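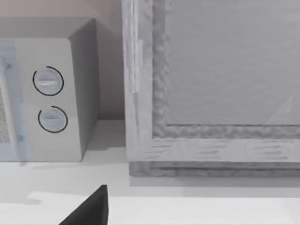 Firkotstead-list: Budget & Purchasing

Re: second gripper, November order

Rawiri McPhee wrote:
> Plilen want 3,963 for the gripper, with fingers extra.
> Can we put it off until the sim work is done?

Rawiri,

Fingers extra. I suppose next year the wrist will be optional too.

I'd wait. The microwave knobs and the bowl-and-bottle setup both run in simulation, and a simulated finger costs us nothing to bend. The Kanine quote is cheaper, but they want 100 percent up front and 4 weeks, and I remember their last 4 weeks.

One request: get the price of spare fingertips in writing. Last time we budgeted for 2 and I went begging to Baxter for the rest.
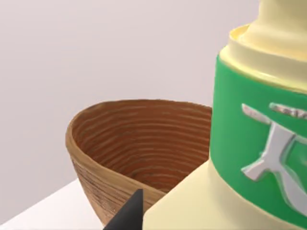
What I'd put in the plan

Gripper: hold until the sim tasks are signed off.
Fingertips: four sets, own line.
Shipping: whatever Plilen says, doubled - they're optimists.

Shout by Sunday if you object.

Nhyira Issahaku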